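Mumero opens orders for the Gadirel two-arm bench kit

A ready-to-run tabletop station for teaching labs, small workshops and anyone who has been meaning to try two-handed robot work

Mumero is very happy to announce that orders are now open for Gadirel, our two-arm bench kit, with the first deliveries going out in July. It has been a long road from the first wobbly version on a kitchen table to a kit we are proud to put in a box, and we would like to thank everyone who wrote in with questions, grumbles and kind words along the way.

Gadirel is made for people who want to get on with the work itself. The arms, cables, control boards and wrist cameras are all included, along with a printed guide that assumes no more than a free afternoon and a reasonable amount of patience. You can move the arms by hand to show them a task, save what you have shown them, and play it back as often as you like. If you write your own software, everything is open to you from the first day, and if you don't, the program that comes with the kit will take you a good long way.

We spent most of the past year on the joints, which were the part our early testers had most to say about (quite rightly!). Each one has been run through 3000 full movements before we were willing to sign off the design, and a worn joint can now be swapped at the bench with a single screwdriver. Spare joints, fingers and cables will be kept in stock at our Nellari workshop and can be ordered one at a time. 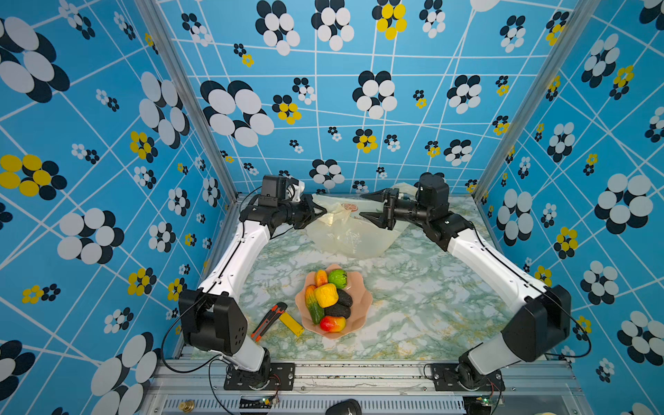
Gadirel comes with a set of starter tasks, and we chose them to feel like the sort of fiddly jobs that hands do all day long without much thought. Bagging is the one we are fondest of. A soft, see-through plastic bag crumples differently every time it is put down, so one arm has to find an edge and hold it while the other does the filling, and a heaped plate of artificial fruit and vegetables, with a yellow pepper, a cucumber and a mango among them, gives the grippers plenty of different shapes to think about. Both arms sit on the front rail and reach inwards, each with its own camera at the wrist, and users can of course bring whatever they like to the table once they have the hang of it.

The full kit weighs in at a price of 800 euros per arm, and schools and colleges pay 700. The first batch is limited to 50 kits, with a second to follow in the autumn. Our partner Vávra will look after deliveries and repairs across central Europe, and offers a half-day setup visit for those who would like a friendly pair of hands on the day the boxes arrive.

Orders and questions are welcome through the Mumero website, where the printed guide can also be read in full before you buy.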